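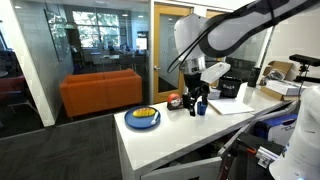

The Kuleck is a dinner plate for people who have stopped believing in dinner plates. It is 7 millimeters thick at the rim, glazed on both sides, and heavy enough that guests sometimes pick it up twice to make sure. We sell it mostly to households that have lost a set of something nicer. Fruit suits it. A piece of yellow fruit cut in a crosshatch, on a dark blue round plate with a white plastic utensil leaning on it, looks like breakfast at a hotel you couldn't quite afford, and the blue hides the juice.

Viktória Kerekes drew the first one for the canteen at Balogh, where plates had been leaving the building in pieces since before she was hired. She asked for a plain round shape, a low rim, and no pattern, on the grounds that a pattern only gives people something to mourn. The canteen still has most of them. The ones it doesn't have are presumed to be in employees' kitchens.

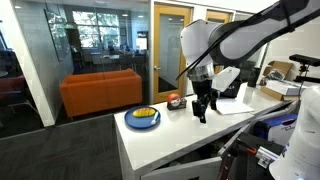
The glaze is fired once, slowly, and comes out a little different every time. Customers write to us about this. If you need all your plates to be the same blue, please order them together and mention it in the notes, and Dénes Boros will go through the shelf and match them by eye. He enjoys this more than he lets on.

Size and care

The Kuleck comes in one size, because we own one mold. It stacks well up to 15 high – past that you are storing a column. Dishwasher, microwave, and a low oven are all fine. Please don't take it from the freezer to the oven. A customer in Skustside did, and sent us a very polite letter with the remains.

Small scratches from knives will show on the glaze after a year or two. Baking soda and a damp cloth take off the gray marks, which are metal from the knife. The real scratches stay.

Ordering

Sold in pairs. Singles are available in April, when we clear out the seconds, and the seconds are fine – a pinhole here, a thumbprint there. We replace anything that arrives broken. Send a photo of the box as well as the plate, or the carrier will tell us it was your floor.

Related items
Kuleck side plate, pair
Kuleck soup bowl (back soon)
Balogh canteen mug
Vudley dish rack, tall
Felt plate separators

Contact Vudley | Shipping and returns | © Vudley | Back to top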